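Septembre, tard le soir

Il pleut depuis l'heure du goûter et je n'ai pas le courage d'ouvrir un roman, alors j'écris, cher cahier que je néglige depuis le printemps. J'ai la tête pleine de cuisine. Enfin, de cuisine et de machines, car je passe mes journées chez Zikis à regarder des bras mécaniques essayer de faire ce que ma grand-mère faisait en fredonnant, et le soir je rentre laver ma propre vaisselle à la main, ce qui me fait toujours un peu sourire.

La question qu'on me pose à tous les repas de famille, c'est : « Alors, c'est pour quand ? » Pour quand le robot qui débarrasse, qui range, qui passe l'éponge derrière les enfants. Je réponds toujours trop longuement (on me l'a assez reproché) et je crois bien que les gens regrettent d'avoir demandé avant même que le fromage arrive. Je vais donc essayer ici, où personne ne peut quitter la table.
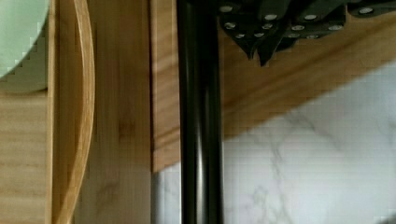

J'ai commencé dans ce métier avec une machine à trier des vis, chez Grakix, et je croyais naïvement que le plus dur était fait. Une vis, c'est merveilleux ! Elle ressemble à sa voisine, elle arrive par le même tapis, sous la même lampe, et si on la rate il en vient une autre. L'atelier s'était arrangé autour de la machine, jusqu'à repeindre un mur. Une cuisine ne s'arrange autour de personne. La planche à découper est de biais, le robinet monte en plein milieu du chemin, l'assiette est rangée là où quelqu'un a trouvé commode de la ranger, et demain tout aura bougé d'une main.

Et puis il y a les matières. Je n'avais jamais regardé un plan de travail avant de devoir l'expliquer à un programme. Le marbre a des veines, et une veine grise peut très bien passer pour un fil ou une fêlure. Le noir brillant renvoie la lumière de travers. Le plastique transparent, lui, est mon ennemi personnel : on voit surtout ce qu'il y a dedans, et la pince voudrait volontiers attraper les céréales à travers la paroi. Un enfant de 2 ans ne s'y trompe pas – il tend la main, il touche, il recommence, il rit.

Cet après-midi j'ai relu mes notes sur Prallora, notre programme de rangement. Sur 25 essais avec un pot couché, j'en avais noté 17 de bons, et j'en étais très fière la semaine où je les ai faits. En les relisant j'ai été plus sévère. J'avais compté comme bons des essais où le pot finissait debout, certes, mais si près du bord que j'aurais tendu la main par réflexe dans ma propre maison. Un pot debout n'est pas un pot rangé. Ma mère l'aurait dit en moins de mots et avec un torchon sur l'épaule.

Il ne faudrait pas que je paraisse découragée, je ne le suis pas du tout. Il y a des gestes que j'ai vus devenir beaux, presque tendres : la pince qui descend, ralentit, se pose. La première fois, j'en ai oublié mon thé. Pour plier des torchons bien plats, pour porter une caisse d'un établi à l'autre, pour poser cent fois la même pièce au même endroit, je signerais des deux mains. Pour une cuisine un lendemain de fête, j'attendrais encore un peu avant de vendre mon tablier.

Voilà ce que je crois ce soir, sous toute réserve. Les machines savent déjà faire des morceaux de corvée. Ce qui leur manque, c'est l'entre-deux, tout ce qu'on fait sans y penser : pousser du coude ce qui gêne, contourner le robinet, s'apercevoir qu'un couvercle tient mal, laisser l'assiette pour plus tard. Ding, notre ancien bras, était capable de soulever un verre à la perfection et de buter ensuite contre l'étagère. Je l'aimais beaucoup, Ding.
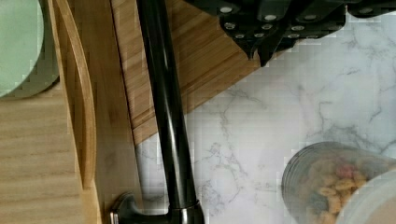

Même soir, un peu plus tard

Je me suis relevée pour la vaisselle, finalement. Il m'a fallu environ 9 minutes, casserole comprise, en pensant à tout autre chose. J'ai essayé de me surveiller, pour voir, et dès que je faisais attention à mes mains je devenais gauche comme tout, j'ai failli lâcher le saladier.

Penser demain à reprendre les essais du pot, avec une vraie règle pour la distance au bord, et à racheter du liquide vaisselle. La pluie s'est calmée, je laisse la fenêtre entrouverte et je vais me coucher.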